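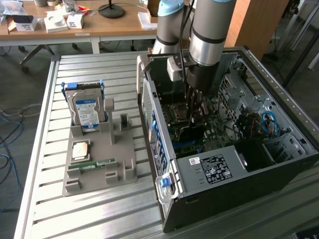
Mi madre guardaba las fotos en cajas de galletas. Yo, durante muchos años, las guardé en un ordenador de sobremesa negro que vivía debajo de la mesa del comedor, y cuando ese ordenador pasó a mejor vida descubrí que mi método era bastante peor que el suyo. A las galletas, por lo menos, no se les estropea la placa.

Llevo desde noviembre ordenando todo aquello. Empecé una tarde de lluvia, con una taza de café y la idea ingenua de terminar antes de la cena, y ya veis, sigo en ello. Tenía fotos en discos viejos, en tarjetas sueltas, en un correo que ya no uso y en una carpeta llamada «varios 2 bueno», dentro de la cual había otra carpeta llamada «varios». Las del verano en Vullia estaban repetidas siete veces. Siete veces la misma terraza, con la misma sombrilla torcida y Veronica Lazăr riéndose con los ojos cerrados (Veronica, si me lees, sales guapísima en todas).

Le escribí a mi amiga Hannelore Grabner, que fue archivera y tiene más paciencia que yo, y me dio un consejo que os copio porque me ha salvado el invierno: no ordenes por temas, ordena por años, y dentro de cada año pon solo el lugar. Yo quería hacer carpetas de cumpleaños, de excursiones, de comidas, de perros... ¿Y dónde metes un cumpleaños con excursión, comida y perro? Pues eso. Ahora tengo una carpeta por año y dentro cosas como «Vullia» o «casa», y por primera vez encuentro lo que busco.
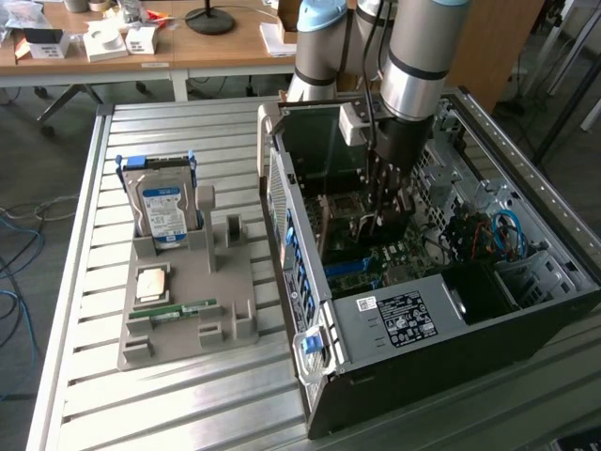
Lo de borrar cuesta más. Me he puesto sesiones de 40 minutos, con el reloj de la cocina, y cuando suena me levanto aunque esté a medias, que si no acabo a las dos de la madrugada mirando fotos de un gato que ni siquiera era nuestro. De cada ocasión procuro quedarme con 20 fotos como mucho. A veces hago trampa – el bautizo de mi sobrina tiene 30 y no pienso quitar ninguna.

También he aprendido a no fiarme de una sola copia. Tengo una en casa, en el cajón de los manteles, y otra en casa de mi hermano, que la guarda sin preguntar. Cada vez que voy a comer me llevo el disco de vuelta, lo actualizo y se lo devuelvo a la visita siguiente. No será muy moderno, pero así tengo excusa para repetir arroz.

Y luego está lo de imprimir, que lo tenía olvidadísimo. Encargué un álbum pequeño con las mejores de mi padre en el huerto, y cuando llegó nos sentamos todos en el sofá a pasarlo despacio, discutiendo si aquel año los tomates fueron buenos o malos. Mi padre sostiene que buenísimos. Mi tía, que no valían nada.

Me quedan por mirar los años de la mudanza, que son un caos, y una tarjeta que no sé ni de qué cámara salió. Si alguno de vosotros tiene un truco para poner fecha a fotos que no la llevan, dejádmelo en los comentarios, que los leo todos aunque tarde en contestar.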